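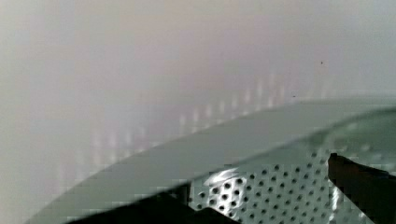 Faizal Kusuma wants to know why his towels come out of the wash smelling worse than they went in, and whether he should simply buy new towels. It is the question we get most often at the Dutarura wash house, so it can go first.

Don't buy new towels. They will smell the same by April. Clean the machine, then wash the old ones again with half the powder you think they need.

How do I clean the drum?
Take everything out, including the sock. Run the hottest cycle you have with no clothes and no powder. Wipe the metal afterwards with a soft damp cloth, going right up to the rim, where fluff likes to gather and be forgotten. Leave the lid or door open until the evening.

How often?
Every month if you wash most days. Every 2 or 3 months if you live alone and own a lot of shirts.

What are all the little holes for?
Water comes in through them and goes out through them. During the spin they let the water leave while your clothes stay put. They are also very good at finding the wire in an old bra, so please use a net bag.

Can I poke the holes clean with something?
People do. We have fished out a cocktail stick, a hairgrip and most of a knitting needle. A soft brush will do the job, and if it won't, ring us before you go looking in the sewing box.

Is there a spot of something on the inside that I should worry about?
Probably lint. Wipe it. If it comes back in the same place and leaves a brown mark on a white pillowcase, it may be rust, and then you should worry a little.

Can I use vinegar?
Opinion at our Lostau branch is divided and has been for years. A cupful now and then is unlikely to do much harm, but the makers of some machines ask you not to, on account of the rubber. Read the booklet. Never mix vinegar with bleach, whatever your aunt says.

My machine spins at 1000. Is that too fast?
For towels and sheets, no. For the jumper you were given at Christmas, yes, unless you were hoping to be rid of it.

How full is full?
You should be able to put your hand in flat on top of the dry washing. If you have to lean on it, take out the jeans.

Do you come out and do this for people?
We do, in Ngau and Nadlow, for the price of a visit and a cup of tea. We will tell you to use less powder. You will nod, as everybody does, and we will see you again next spring.

Page last changed March 3, 2018.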